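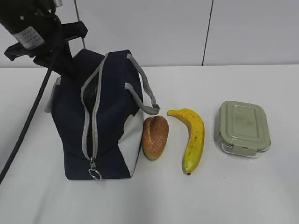

Nalum cell, left arm, ready over the lunch bag.

Welcome to our March gallery! We look after the packing cell here at Nalum the way some people look after an old truck, with plenty of fuss and a notebook. It has 3807 hours on it now, and these pages are how we share the upkeep with our friends at Drikance.
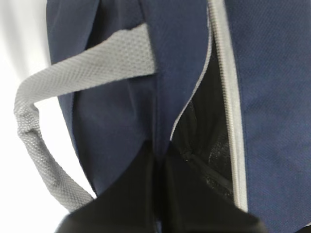
Finger alignment gets checked every 50 hours, and we like to do it up close at the wrist camera, going slowly and taking our time over both tips. Soft goods are a fine test — the gray strap makes an open loop just beside the fingers, and a tip that sits even a hair off will want to snag a thing like that.

Grip pads, with a container between them. We brush the ridges clean every 100 hours and swap the pair at 2000, whether they look tired or not.

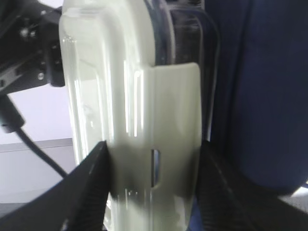 Cables and both arms

The long cable on the left arm needs room to swing, so we leave it a generous curve down across the table and look over the clamps (Hastex ones, and we're fond of them) before each shift. 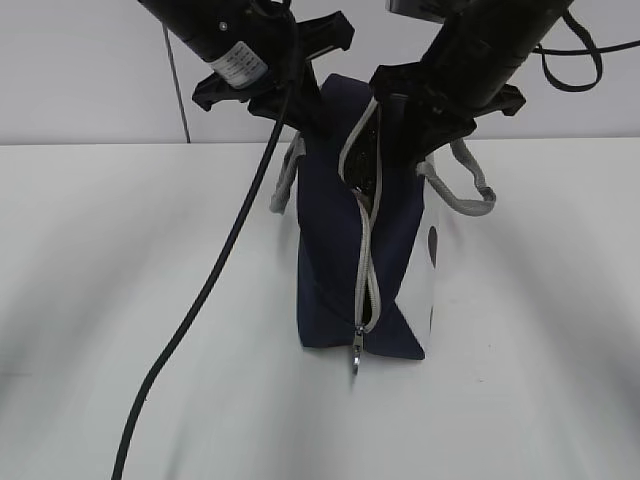
More from the workshop
Guo gearbox service, photos coming in April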